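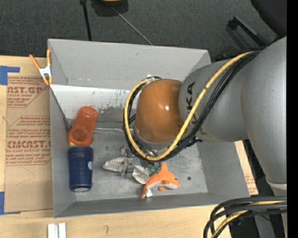 UNIDAD 4 - ROBÓTICA Y AUTOMATIZACIÓN

Una visita al taller de Plomberg

El 2 de junio, el taller de Plomberg abrió sus puertas a los estudiantes. Maritza Ccori, técnica del centro, dirigió la demostración: un brazo robótico trabaja sobre un recipiente metálico con objetos distintos, entre ellos un delfín de peluche naranja y un vaso azul oscuro. Cada objeto exige un agarre diferente - el peluche cede, el vaso rueda.

En esta unidad estudiaremos las partes de un brazo, los tipos de pinza y la programación de una tarea sencilla. Antes de empezar, repasa el concepto de grado de libertad.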